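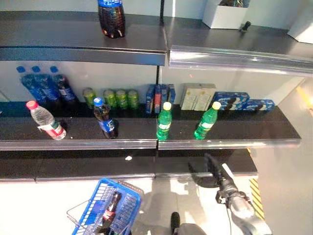

Oct 26, 2024. Open day, notes written up the same evening. The restocking cell ran as the main demo, with the Marar planner on the arm and the old Fornitz grasp library underneath it. We used the two-bay retail unit with the clear price rails, same layout as in May apart from the drinks. Most of the stock was on the middle shelf, mixed on purpose: bottles, green cans, upright boxes, and the blue cookie packs laid flat at the right end. The basket went on the floor in front, which puts the arm near the bottom of its comfortable reach. One water bottle with a red cap was lying on its side at the front left of the middle shelf, angled toward the edge, and that pose is the one I want to talk about first.

Lying bottles. The pose estimator treats a bottle on its side as a low-confidence upright bottle unless the cap is clearly seen. A red cap on a clear bottle helps a lot. Blue caps on dark cola are worse, and the clear rail adds a reflection that the depth camera reads as a thin surface in front of the product. Over the day the arm attempted 73 picks from the shelf. 56 were clean, 17 were not. Of the 17, nine were lying or leaning bottles, five were boxes knocked by the outer finger on approach, and three were planner timeouts with no contact at all.

The box knocks are a spacing problem. Slim boxes standing on end next to the center post leave very little room on the post side, and the fingers open to a fixed width before entry. Setting the opening per item class would fix most of it. The grasp library already has a field for this and we never filled it in.

Floor. The hall floor is glossy and white and the ceiling lights were all on. Basket detection dropped out twice in the morning. I lowered the exposure and it held for the rest of the day, at the cost of darker shelf images. The cans did not suffer. The dark cola did.

Cable. The thin white one along the forearm is still only clipped, and with the wrist rolled past 90 degrees it pulls tight. Stopped the run once to re-dress it. Needs a proper guide before we travel.

Visitors. Two groups, one from Clovstead and a mixed one after lunch. The Clovstead people run a small-format store and asked mostly about time per item. Median for the clean picks was 37 seconds, shelf to basket, at demo speed. They found that slow and I agree – most of it is the retreat move, which goes back to a safe home pose every time. The second group asked about safety. I explained the speed limit and showed the stop button. Somebody asked if it could put things back in the right place. It can, in simulation. I said so.

Also asked: why have a basket at all, if the job is restocking. The answer is that the demo runs both ways, basket to shelf and shelf to basket, and the second direction is easier to show to a crowd. Basket to shelf was run only in the last half hour and is not in the numbers. Bottles in the basket end up propped at odd angles, and the planner then has to choose between the neck and the body. It chose the neck nearly every time, and the bottle swung on lift.

To do before the Atcombe visit:
- per-class finger opening, boxes first
- second look at rail reflections, maybe a matte film on one bay as a comparison
- shorter retreat, skip home pose when the next target is on the same shelf
- cable guide
- log lighting settings with each run – I had to reconstruct the morning from memory

Logs are on the cell machine in the open day folder, not yet copied to the share. The timeout cases are tagged. The knocked-box cases still have to be sorted by hand.

Home Notebook Cells Demos Logs Previous entry Next entry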